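Working beside the arm: bench tips for the packing room
Workshop tips, Rutherford site. Compiled by Ishbel Sutherland, updated 7 November 2024

The arm at bench 2 took over most of the pick-and-place on mixed household items in January. The people who used to do that lifting now set out items, check grips and clear faults. The tips below come from operators on both shifts.

Setting out

Leave finger clearance on the side the gripper approaches from. Both fingers must open fully before contact. Woven and slatted goods need more clearance than smooth boxes, as a fingertip can catch in the weave.

Place small items in front of large ones. A foam cube behind a storage box will be missed on the first pass, and the operator ends up moving it by hand.

Fold carrying handles flat before starting a run. A raised handle changes the height of the item and the arm will stop short.
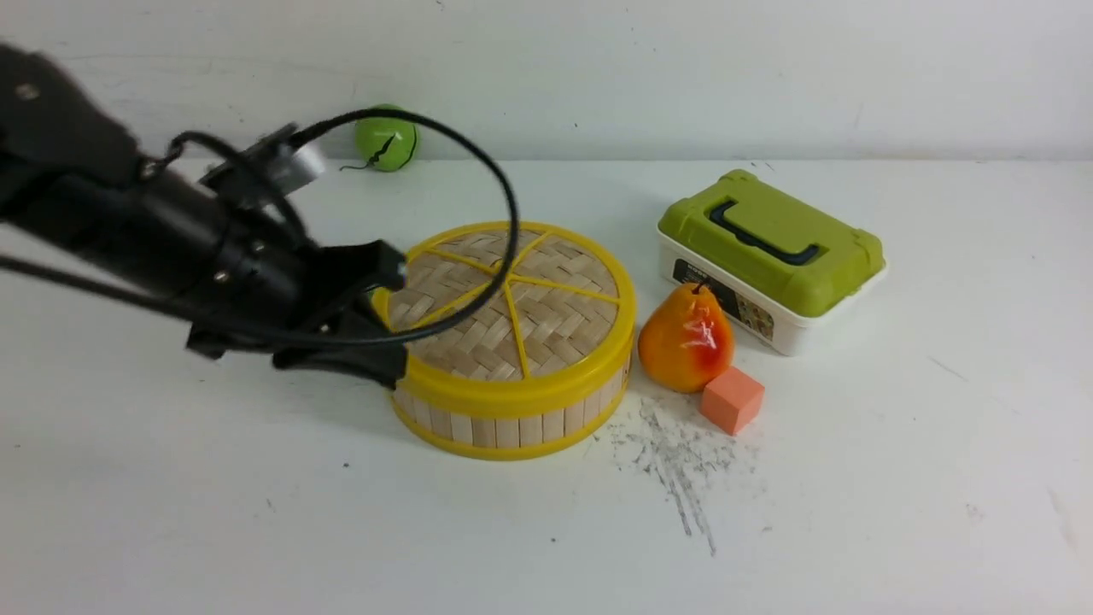

Gripper open at the rim of a bamboo steamer basket, with the pear, cube and storage box to the right.

Cables

Check the cable loop at the wrist at the start of each shift. It needs slack for full rotation, but a loop that hangs over the work can drag a light lid. Wanpen Boonchu's method is to jog the wrist to both limits by hand control and watch the loop the whole way. Re-clip at the bracket if it touches anything. Stop the arm first.

Table surface

White tops show scuffs quickly. Wipe with a damp microfiber cloth and a drop of dish soap, then dry. Melamine sponges remove gray streaks but dull the finish, and a dull patch next to a glossy one gives the camera trouble. Scratches that catch a fingernail go in the Jevent log under "surface".
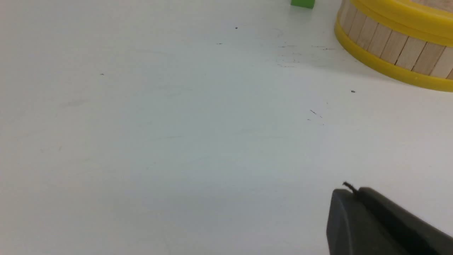 Specks and faint scuffs on the white top between gripper and basket.

Breaks and rotation

Watching the arm is more tiring than it looks. Rotate off the station after 31 minutes. Operators who moved over from hand packing report less shoulder strain and more eye strain, so keep the overhead light on and look away from the bench between runs.

Logged picks last month came to 3,576, of which 837 needed a person to reposition the item. Most of those were round goods. Set round goods on their flattest side and away from the table edge.

Spare finger pads are in the Brerkevier cabinet, second drawer. Sign for them.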